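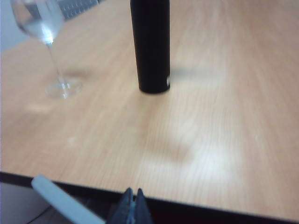
杯子留在桌上以后

一只高脚杯用完之后，多半不会马上进厨房。杯底剩着一小口，人已经起身去做别的事，杯子就在桌上站着，有时站到第二天早晨。大多数家庭的玻璃杯，一生里最长的时间是在柜子里度过的，其次就是这样在桌面上度过的，真正端在手里的时间很短。

这篇文章写的是桌面上的这段时间，以及桌面本身。问题都很小：杯子该放在哪里，剩下的水什么时候倒，浅色木纹桌面上的白点是怎么来的，怎么擦才不会越擦越花。我们为此走访了两家店和一间维修铺，又在编辑部的长桌上试了一个冬天。

先说杯子

高脚杯的结构只有三段，杯肚、杯梗、杯座。超市里卖的和专门店里卖的，差别主要在杯壁厚度和三段之间的连接方式。便宜的杯子常能在杯梗中间摸到一条合模线，杯口有一圈略微鼓起的边，这圈边是切割以后用火烧圆的，喝的时候嘴唇能感觉到。贵一些的杯子杯口是冷切再打磨，边缘薄而平，手感好，也更容易磕坏。

Jindenton是一家开在老居民区里的餐具店，店面窄长，两侧货架到顶，玻璃杯占了整整一面墙。店里的人说，来买高脚杯的顾客里，很多是补货。一套六只，碎了两只，剩下四只不够待客，于是再买一套，家里就有了十只样子不同的杯子。他们劝人买散装的，选一个不会停产的普通款式，碎一只补一只。

碎杯的原因，店里也有一个大致的印象。洗的时候碎的最多，其次是收拾桌子时袖口或者手背带倒的，喝的时候摔碎的反而很少。洗杯子时的破损又集中在一个动作上：一只手捏着杯座，另一只手伸进杯肚里转动抹布，两只手的方向相反，杯梗受扭，从根部断开。断口很尖，常常扎在捏杯座那只手的虎口上。

正确的拿法是用同一侧的手托住杯肚，擦杯肚内外；擦完杯肚再换手捏住杯座，单独擦杯座。两个部分分开做，杯梗就不受扭力。店里卖的说明卡上写着这一条，字很小，多数人买回家就扔了。

选杯子的时候，可以把它放在柜台上看一看杯座。杯座直径最好不小于杯肚最宽处的八成，小于这个比例的杯子看着轻巧，放在桌上却容易被碰倒。再把手掌压在桌面上轻轻震一下，杯座不平的会发出细碎的响声。这种杯子回家以后放在硬桌面上，每次有人放下筷子它都会响。

杯子放在桌上哪里

西式摆台的规矩是杯子在右手前方，刀尖上方。中式家庭的餐桌没有这么严格，饭碗、汤碗、骨碟、公筷都要地方，杯子往往被挤到最外面，或者推到桌子中央和菜盘挨着。

我们在编辑部试了几种位置。离桌边太近，起身时衣摆会碰到；太靠中央，夹菜时手臂要越过杯口。比较稳妥的位置，是饭碗的斜前方，离桌边一掌半左右，伸手能够到，手臂放松时碰不到。如果桌上还有别的高个子物件，例如酱油瓶、胡椒研磨器、保温瓶，尽量让它们和杯子隔开一些。两个高的东西挨在一起，拿其中一个时很容易碰到另一个，而高脚杯重心高，总是它先倒。

工作用的桌子又是另一种情况。现在很多家庭的餐桌白天就是书桌，电脑、充电线、文件夹和水杯同在一块桌面上。高脚杯放在这种桌上不合适，喝水还是用平底的矮杯。如果一定要用，放在不写字的那只手一侧，线从另一侧走。充电线绕过杯座是最常见的事故来源，拔插头时线一抽，杯子就跟着倒了。

剩的那一小口

杯底剩的水，看起来无害，放久了会留下一圈痕迹。自来水里有钙和镁，水分蒸发以后，矿物质留在玻璃上，先是一圈很淡的白线，多次重复之后变成擦不掉的雾。硬水地区的家庭用上一年，新杯子就会发乌。

处理办法很简单，离开桌子之前把剩水倒掉，杯子倒扣在一块布上。做不到的话，第二天用温水加白醋泡一会儿，再用清水冲干净。白醋和水的比例可以是一比三，泡12分钟就够了，时间再长没有明显的好处。已经形成的雾如果泡过之后仍在，多半是玻璃表面受了侵蚀，这种情况和洗碗机里的高温、强碱性的洗涤剂有关，没有办法复原，只能接受。

剩的如果是酒，要更早一点处理。红酒的色素会沿着杯肚底部最窄的地方附着，那里手指伸不进去，海绵也够不到。可以倒进一小撮粗盐和少许温水，握住杯肚轻轻晃动，让盐粒把底部磨干净。不要用米，米粒会卡，也不要用钢丝刷，划痕一旦有了，以后每次都会从那里开始发脏。

擦杯子的布，棉布会掉毛，旧T恤比新毛巾好用。亚麻布最好，洗过十几次以后变软，吸水快，不留纤维。超细纤维布也可以，但不要和衣服一起用柔顺剂洗，用过柔顺剂的布会在玻璃上留一层油膜。

晾杯子时倒扣还是正放，各有各的说法。倒扣能防灰，但杯口直接压在硬台面上，薄口的杯子容易受损，湿的时候倒扣还会在杯肚里闷出一股味道。正放干得快，不过水会沉到底部。我们的做法是先倒扣在布上控水，半小时以后翻过来擦干，再正放进柜子。柜子如果不常开，杯子拿出来用之前先冲一遍。

再说桌面

浅色木纹桌面这几年很多见。蜂蜜色、浅橡木色、偏黄的枫木色，家具城里从入口一直摆到收银台。它们的好处是显得屋里亮，灰尘不明显，和白墙、灰墙都配。缺点是灯光照下来，桌面会有一大片反光，木纹在那一片里几乎看不见，人坐在对面会觉得晃眼。

反光的强弱取决于表面的光泽度。同样的颜色，哑光的几乎不反光，半哑光的会有一片柔和的亮，高光的能照出灯的形状。买桌子时，商场的灯往往是从很高的地方打下来的射灯，和家里的吊灯、吸顶灯不同，看不出在家里的效果。可以蹲下来，让视线和桌面接近平行，看远处的光在桌面上是散开的还是聚成一块的。散开的，回家以后比较舒服。

Haque是一间做家具维修的铺子，主要修桌面和柜门，工作台边上堆着各种颜色的蜡条。他们把送来的桌面分成三类：实木的，木皮的，还有贴面的。贴面又分好几种，有的是浸过树脂的装饰纸压在板材上，有的是一层塑料膜。三类桌面摆在一起，隔着两步远很难分清，分清的办法是看侧面和背面。

实木的纹路会从桌面延续到侧边，端头能看到年轮的弧线。木皮的桌面纹路自然，但到了侧边就断开，侧边贴着另一条木皮。贴面的纹路往往很直，很细，像一根根拉出来的条纹，看久了能找到重复的地方，侧边是一条封边。价格从低到高大致是反过来的顺序，不过一张做工好的贴面桌，比一张漆面薄的实木桌耐用得多，家里有小孩的尤其如此。

白点和水渍

送到Haque的桌子里，最常见的问题是白色的痕迹。有的是一个完整的圆圈，有的是几个零散的小点，有的是一片说不出形状的雾。

圆圈多半来自杯子或碗。实木和木皮桌面上有漆，热气或者水汽进到漆膜里面，漆就变白，形状和杯底一致。这种白圈如果刚出现，可以用干布盖住，拿电熨斗开最低一挡，隔着布轻轻熨几秒，抬起来看看，再熨几秒，让水汽从漆里出来。有的能完全消失，有的会淡下去一半。熨斗不要停在原处，也不要开蒸汽。

贴面桌面不会有这种白圈，装饰纸外面的树脂层水进不去。它上面的白点，一般是干掉的东西：水垢、牙膏、洗手液、米汤、胶水、修正液。先用湿布敷上几分钟，再用指甲或者塑料卡片轻刮，大部分会下来。水垢用前面说过的白醋水，敷完要用清水擦净。胶水用酒精棉片，擦的时候从外往里，免得把溶开的胶抹到更大的地方。

如果是一个擦不掉也刮不掉的小白点，就要看看是不是磕破了。贴面层很薄，被硬物砸一下，会露出下面的纸或者板，颜色发白。用指尖摸，能摸到一个浅坑。这种坑要尽快封上，水从坑里进去，板材会发胀，周围一圈鼓起来，到那时就不好修了。

封小坑可以用修补蜡。选一根比桌面略深的颜色，再选一根略浅的，各取一点，用电烙铁或者打火机烤过的小刀熔在一起，滴进坑里，等它冷下来，用塑料刮片刮平。Haque的做法是再用一支细笔在上面画两道木纹，顺着旁边的纹路接过去。画得像不像不要紧，有了这两道线，眼睛就不会停在那里。

这样补一个坑，店里收70元，上门要另外算。自己买一盒蜡条，价格差不多，能用很多年。

日常的擦法

桌面擦花，问题大多出在布上。厨房的抹布擦过灶台，带着油，再擦桌子就会留下一道道的痕。光线从侧面来的时候，这些痕迹很清楚，尤其是在反光的那一片里。

备两块布，一湿一干。湿布拧到不滴水，顺着木纹的方向擦一遍，干布跟着再擦一遍。木纹如果是斜着走的，也跟着斜着擦，这样即使留下一点痕，也和纹路混在一起。有油的地方，在湿布上滴一滴洗洁精，擦完换一面清水再擦。

喷雾式的家具护理剂，贴面桌面用不着。它里面的油和蜡进不到树脂层里去，只是停在表面，头两天看着亮，之后粘灰，再擦就擦不干净。已经用了的，可以用温水加少量洗洁精擦两三遍，慢慢去掉。

实木桌面如果是擦木蜡油的，一年保养两次，换季的时候做。先用细砂纸顺纹轻磨，吸掉粉尘，薄薄上一层油，过半小时把没吸进去的全部擦掉，放一夜。擦过油的布不要团成一团扔在垃圾桶里，亚麻籽油一类的干性油在氧化时会发热，成团的布有自燃的可能。把布摊开晾干，或者浸在水里，再丢掉。

杯垫

杯垫在很多家庭里是客人来了才用的东西。真正需要杯垫的是漆面桌和油面桌，贴面桌对水和一般的温度都不怕，放杯垫主要是为了安静和防滑。

材质上，软木吸水，底下不滑，但用久了会掉渣，染上茶色。硅藻土的吸水快，表面粗，拖动时会磨花桌面，底部一定要贴一层软垫。毛毡的轻，安静，洗过以后会变形。硅胶的最省事，不吸水，水会积在上面，端起杯子时滴到衣服上。石头的好看，重，掉下去会砸坏桌面和脚趾。

高脚杯用的杯垫应该比杯座大出一圈，而且要平。有些编织的杯垫中间厚、边上薄，杯子放上去微微晃动，还不如直接放在桌上。Govach今年春天的目录里有一款薄毛毡垫，两层压在一起，边缘没有缝线，我们用了两个月，杯子放上去是稳的，洗过三次，四角略有卷起，用书压一晚上可以恢复。

桌子有多高，杯子就有多高

桌面的高度常常被忽略。餐桌一般在七十几厘米，坐下来以后，一只高脚杯的杯口大约到人的下巴和胸口之间，取用顺手。茶几低得多，高脚杯放在茶几上，人坐在沙发里要弯腰去拿，膝盖和小腿又在旁边，碰倒的机会比餐桌大。家里有猫和狗的，茶几上干脆不放。

我们量了编辑部常用的一款杯子，高22厘米，放进旧吊柜的上层正好卡住，取的时候要倾斜。柜子的层板间距如果可以调，最好比最高的杯子多留出三指，手伸进去能直上直下。倾斜着取杯，杯口会磕到层板，许多杯口的小缺口就是这样来的，用的人一直不知道是什么时候碰的。

杯口有缺口的杯子不要再用来喝水。小缺口可以拿到玻璃店请人磨，磨完杯口会低一点点，一套杯子里就有一只矮的。缺口深的只能留作他用，插一枝花，或者放硬币和橡皮筋。

灯和杯子的影子

Plinent是一家灯具和家具合在一起卖的店，店里有一间小屋专门用来试灯，放着一张浅色木桌、几把椅子和几样餐具。他们用玻璃杯来给顾客看灯光的效果，玻璃杯对光很敏感，影子的边缘清楚不清楚，高光是一个点还是一片，一看就明白。

光源小而亮，杯子的影子就硬，杯座边缘会有一道亮线，桌面上还会出现一块折射出来的光斑。光源大而散，影子就灰而淡，几乎看不出边。吃饭的桌子适合两者之间的光，太硬的光让菜看着油，太散的光让菜看着没有颜色。

色温也有关系。桌面是蜂蜜色的，配3000K的灯，颜色会更暖，木纹清楚，玻璃带一点黄。换成偏冷的白光，桌面会发灰发白，屋里像办公室。白天靠窗的桌子受天光影响，阴天的时候整张桌子都偏冷，到了傍晚开灯，又变了一种颜色。买桌子的人常说店里看到的颜色和家里不一样，原因大部分在这里。

吊灯挂多高，店里的建议是灯罩下沿离桌面一条手臂的长度，坐着看不到灯泡。桌子如果经常挪动，就不要用吊灯，用一盏能转向的壁灯，光先打在墙上再回来，桌面的反光会小很多。

收桌子的顺序

餐后收桌子，先收什么后收什么，家家不同。饭店的做法是先撤玻璃，再撤瓷器，最后撤筷子和勺子，擦桌子放在最后。玻璃先走，桌上就没有怕碰的东西了，后面的动作可以快。家里多半是反过来的，先端盘子，杯子等到最后，常常就忘在桌上。

我们在编辑部改了这个习惯。午饭之后第一件事是把杯子拿走，一只手一只，不叠，也不用手指夹着几只一起拿。杯子进水池之前，水池里先铺一块布。洗杯子的水里不放别的东西，洗完就擦，擦完就收。之后才是碗盘。二月里开始这样做，到现在杯子还没有碎过。

桌上剩下的瓶子、盐罐、遥控器，擦桌子时要全部拿开，只在它们周围绕着擦，底下会积一圈。每样东西底部也擦一下，尤其是酱油瓶和油壶，瓶底的那一圈油是桌面上许多印子的来源。黑色、深色的瓶罐底下最容易漏看，拿起来翻过来看一眼。

桌子擦完不要马上放东西，湿的桌面压上书本和杯垫，会闷出印子。等几分钟，窗户开着的话更快一些。晚上睡前再看一遍桌面，有杯子就拿走，有水就擦掉，灯关上。

（走访店铺：Jindenton餐具，Haque家具维修，Plinent灯具家居。文中收费为走访时的价格，上门维修请提前电话询问。）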